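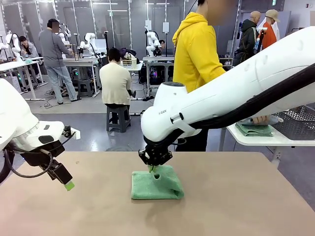 Photo: Justholm

parrybound
Do you wash new towels before first use? Mine from Drorkico shed green lint all over 2 shirts.

mopbucket80
Yes. Warm water, no softener. Takes around 3 washes.

Clolutow
Disagree on warm. Cold, with a cup of vinegar — works for me.

mopbucket80
Vinegar is hard on the rubber seals.

Clolutow
18 years, same washer.

parrybound
Trying cold on Tuesday, no vinegar.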